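Simulation notes: the plate-to-plate task
Last updated April 6, 2021
6 min read

The club has been on the transfer task since September. The short version of the task: a vegetable starts on one plate and has to finish on another plate, with nothing dropped and neither plate moved more than the tolerance in the rules. We enter it in the simulation division, so all of it runs on a desktop in the back of the Mosoti lab and on whatever laptops people bring in.

Our stack is called Sirlow. It has a planner, a grasp scorer and a thin layer that sends joint targets to the simulator at a fixed rate. I wrote most of the thin layer. Felista Koech wrote the grasp scorer, and Dennis Kariuki has been patching the planner that last year's team left behind. That planner is called Maslow in the repository and I have never found out why.

The counter is the same in every run. What changes is the start pose of the vegetable, its type, and which plates are used. The marble texture did cause trouble early on. Our first segmentation pass treated a dark vein as an object boundary and we got grasp candidates on bare stone. Felista fixed it by dropping any region with no height above the counter plane, which took her one evening and removed a class of failure I had been blaming on calibration.

The dark vegetable is the hard case. It is long, glossy and smooth, and one end is wider than the other, so the center of mass is not where the bounding box says it is. When it lies diagonally across a plate, the rim gets in the way of the fingers at one end or the other. The scorer prefers a side approach at the middle. The planner prefers to come in from the lower right with the right hand, mainly due to how the shoulder limits are set.

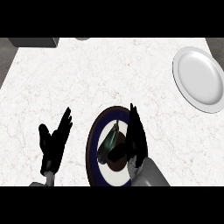

The left hand does nothing useful at present. We hold it up and off to one side with the fingers open, and the intention is that it will steady the plate later. Dennis had it steadying the plate in a branch in the winter. The contact solver did not like two hands on one rigid body, and the plate would creep toward the edge of the counter over a few seconds. He tried a smaller time step, which stopped the creep and made each run too slow to be worth having. The branch is still open.

With the right hand alone, we ran a batch of 67 trials last week on the dark vegetable only, start pose randomized. I sorted the failures by hand from the logs. There were 11, and they fall into two groups.

The first group is rolling. The palm touches before the fingers have closed, the vegetable rotates about its long axis, and the fingers then close on air or on the rim. Slowing the last part of the approach helps a little. Raising the friction coefficient helps a lot, but the rules fix that value and we would have to take it out again before submission.

The second group is a bad wrist angle. The scorer returns a grasp that is fine for the hand by itself, and the forearm then passes too close to the plate. The collision model for the forearm is a single capsule, slightly fatter than the rendered housing, so some of these plans are rejected when they would have been safe. I have started replacing the capsule with 2 shorter ones. It is dull work. The mesh origin is not at the joint, and the offset in the file has the wrong sign on one side only.

The place step is in better shape. The target plate is wide and plain with a shallow center, and there is plenty of free counter between it and the start plate, so the carry can be a simple arc. We release low. Releasing high looks more confident and gives the vegetable time to tilt.

One process note for the newer members. Please do not commit log folders. The Bratton machine, which does our overnight batches, pulls the whole repository before each job, and in the winter it spent nearly 2 hours fetching somebody's joint recordings before it ran anything. There is an ignore file now. If you add a new output path, add it there too.

Next on the list is the forearm capsules, then a rerun of the same seeds so the numbers can be compared. Felista wants to score grasps on the stem end as well. I think the contact area there is too small, but the change is a few lines and she can have an overnight slot for it. The steadying branch stays parked until the rerun is finished.

Contact: use the form on the club page | © 2021 Sirlow team notes | Back to top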